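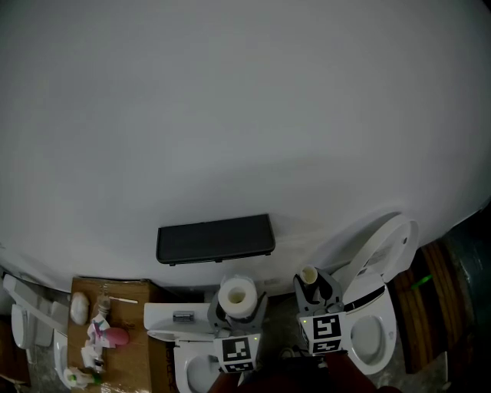 ## Régler et réparer un lanceur de billard électronique

Je restaure des flippers depuis quelques années, pour moi et pour les gens du club Jokano. La panne que je rencontre le plus souvent concerne le lanceur automatique : la bille part trop faible, elle retombe dans le couloir et la machine recommence. Je vous explique ma méthode, telle que je l'ai appliquée en juillet sur un Droledia qui appartient à So-ying Chiu. Le français n'est pas ma première langue, je demande un peu d'indulgence pour le vocabulaire technique.

### Ce qu'il faut préparer

- un multimètre avec la position ohms
- un jeu de clés six pans et un tournevis cruciforme long
- une gaine (le petit tube en nylon dans lequel glisse le plongeur) neuve
- du papier abrasif, grain 800
- un chiffon qui ne laisse pas de fibres
- le schéma de votre machine

Ne mettez pas d'huile. Je le précise car on m'a apporté deux machines graissées comme des charnières de porte, et le nettoyage m'a pris plus de temps que la réparation.

### 1. Couper le courant et retirer les billes

Éteignez la machine, débranchez la prise du mur et attendez 5 minutes. Les condensateurs gardent une tension dangereuse après l'arrêt. Retirez ensuite toutes les billes avant de lever le plateau, sinon elles roulent vers le haut et peuvent casser un plastique ou la vitre du fronton.

### 2. Contrôler le mouvement à la main

Poussez le plongeur avec un doigt. Il doit entrer dans la bobine sans frotter et revenir seul sous l'effet du ressort. S'il accroche au milieu de la course, la gaine est déformée. S'il revient lentement, regardez d'abord le ressort, puis la saleté.

### 3. Mesurer la bobine

Dessoudez un des deux fils — ou au moins un côté de la diode, si elle est montée sur la bobine — et mesurez la résistance. Comparez avec la valeur de votre schéma. Une valeur très basse indique un court-circuit entre les spires : dans ce cas il faut changer la bobine, et aussi vérifier le transistor qui la commande, qui a probablement souffert.

Sur la machine de So-ying, la bobine porte 900 spires et la mesure était correcte. Le défaut était donc mécanique.

### 4. Démonter et nettoyer

Dévissez la butée, sortez le plongeur et retirez la gaine. Si elle ne sort pas, n'insistez pas avec un marteau : une bobine qui a trop chauffé serre la gaine et il vaut mieux remplacer l'ensemble.

Regardez le bout du plongeur. Avec les chocs, il s'écrase comme un champignon. Passez le papier abrasif sur le bord jusqu'à ce qu'il glisse librement dans la gaine neuve, puis essuyez bien la poudre de métal.

### 5. Remonter et aligner

Nkrumah Boateng, qui m'a appris ce métier, serrait toujours les vis de la butée en dernier, avec le plongeur en place. Je fais pareil. La fourche doit toucher la bille au centre. Si elle la touche trop haut, la bille saute et perd sa force contre le rail.

### 6. Essayer

Remettez une seule bille, rebranchez et entrez dans le menu de test des bobines. Sur les cartes Clokov, le lanceur correspond au test 178. Faites plusieurs tirs de suite. Si le premier est bon et que les suivants faiblissent, contrôlez les soudures du connecteur sur la carte de puissance et le fusible dans son support.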